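ぬいぐるみの洗浄・保管に関するよくある質問
最終更新:4月 担当:Iwona Zalewska

Q1. 受付できる品目は何ですか。
短毛のぬいぐるみ、布製人形、フォーム製ブロックです。電池・音声ユニット内蔵品は、ユニットを取り外せる場合に限ります。

Q2. 蹄の部分など、色の濃い別布がある品はどう扱いますか。
胴体と濃色部の境界の縫い目を起点に、色移り試験を先に行います。試験時間は18分です。濃色部に移染が出た場合、水洗いは行わず、乾式の表面処理に切り替えます。

Q3. 毛並みの確認はどの面で行いますか。
脚の付け根と腹部を含む全面です。白い台の上で向きを変えながら見ます。
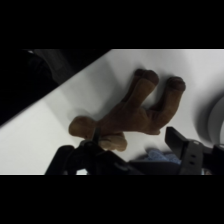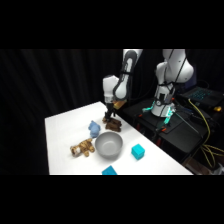
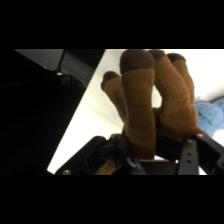
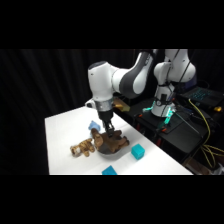
茶色のぬいぐるみと白い天板。4枚目では暗色の丸い器に入り、左に縞模様のトラ、周囲に青緑色のキューブ。

Q4. 保管容器の指定はありますか。
Kosteckの丸型、またはMernerの角型を使用してください。蓋付き容器は完全乾燥後に限ります。手足が縁から出る場合は一つ上のサイズを選びます。

Q5. フォーム製ブロックを同じ容器に入れてもよいですか。
可。ただし重量物は上に載せないでください。圧縮痕は28時間で戻らなければ交換対象とします。

Q6. 受付番号はどこに記載されていますか。
預かり票の右上です(例:3942)。照会は木曜日の午後、Renata Sikoraまで。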